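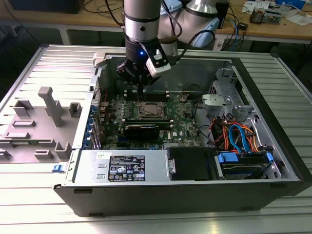
Photo: Kuo-hua Kwan

Claltar Computer Refurbishing Club
Minutes of the general meeting, July 1, 2024

Chi-keung Shek opened the meeting and gave a very warm welcome to everyone who had come out on a cold night, and especially to the two new members, who were promptly handed a cup of tea and a screwdriver each.

The minutes of the June meeting were accepted, with the spelling of Rorkus corrected.

Towers. Kuo-hua had a Dell desktop open on its side on the slatted table and talked us through what we'd like done with each machine before it goes out: dust out of the case, memory reseated, coin cell replaced, and the hard drive wiped while it is still in its cage. There was a good long chat about the blue plastic drive rails, which members are asked to please, please keep with the case they came from (Chi-keung has a biscuit tin of orphans at home and would love to see it get no fuller).

Graphics cards. Agreed that a card stays in if it works. Nisik Community Centre has asked for 4 machines that can manage a bit of photo editing, and we'd be delighted to help them.

Money. The balance stands at almost $3000, which is lovely. Approved $43 for coin cells and a fresh tub of thermal paste.

Workbench. The back bench has got rather cluttered again, and the cables in particular have a life of their own. Kuo-hua will bring labelled tubs, one colour for power and another for data, and we'll all pitch in before the next meeting.

Other business. Rorkus have offered us their old monitors. Accepted with thanks, pending somewhere to put them. Chi-keung to ring them about a pickup.

Meeting closed at 9 pm, followed by lamingtons.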